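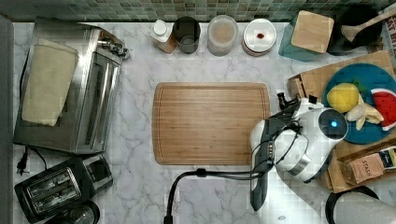

Plimbridge Home Cooks Club — Kitchen Help

Towel on top of a toaster oven, and a marble counter that is running out of room

Posted by Nuala Geraghty, 2018-02-26

I keep a stainless toaster oven on a marble counter and a folded beige towel lives on top of it. It's where my hand goes when I need to wipe something or pull out the rack, so it has been there for as long as I've had the oven. My sister visited and told me it was a fire waiting to happen. I take the towel off if I'm baking something for a long time but not for toast, and I have never seen it scorch.

The second part is space. There is a black two-slot toaster on the same side, and then along the tile at the back there's a small bottle with a white cap, a dark glass cup, and a clear canister with a frosted lid. The oven faces sideways, toward the middle of the counter, with its knobs at the tile end. I like it that way for loading trays but it uses up a lot of counter. The cord also comes out on the wall side and lies on the marble where I wipe.

What I'd like to know:

Is the towel all right for short runs, or does it have to come off every time?

Do I need a board or mat under the oven to protect the marble?

Would you keep both a toaster and a toaster oven? I make toast most mornings for two people.

The counter was put in last April and I would like to keep it looking decent.

Eamon Keane

Take the towel off every time. The top of a toaster oven is one of the hottest parts of it, and cotton that gets heated over and over will brown and can catch. A folded towel is worse than a single layer because it holds the heat in against the metal. Toast is a short run but the elements are on full for it, so the top still heats up. Check your manual, too. Every one I've read says to keep the top clear and not to store anything on it, even when the oven is off.

I put a hook on the end of the cabinet and the towel hangs there. It took a week to stop reaching for the old spot.

For the marble, stone handles a warm appliance fairly well, but uneven heating in one place for years can dull the sealer or open up a hairline crack if there is already a weak point. Look at the feet first. If they hold the oven up so that air moves under it, and the stone underneath is only slightly warm after a long bake, you can leave it. If you can't keep your palm there, put something heat rated under it. I would skip a wooden board. Wipe under there when you clean, since crumbs and oil do more harm to marble than the heat does. Anything acidic will etch it — vinegar, lemon, tomato — so get those up right away and don't use vinegar to clean.

Facing the oven sideways is fine if it has the gap the manual asks for on the back and both sides. Yours has its knob end toward the tile, so measure that side as well. Unplug the oven before you wipe near the cord, and keep the cord from touching the body of either appliance. Don't run both appliances at once on one circuit unless you know what it can carry. Add up the watts on the two labels first.

Skenside Sue

I had both and gave the toaster away. Didn't miss it much but the toast is slower and a bit dry. If you make it every day I'd keep the toaster and put it in a cupboard after breakfast once it has cooled. Be sure to empty the crumb tray first or you'll have crumbs all over the shelf.

Also you can move the canister and the bottle to a shelf. That gets you a strip of counter for nothing.

Nuala Geraghty

Thanks both. Towel is on the oven door of the big stove now. I looked at the feet and they are short, so I'll do the palm test after the next long bake. Keeping the toaster for the time being.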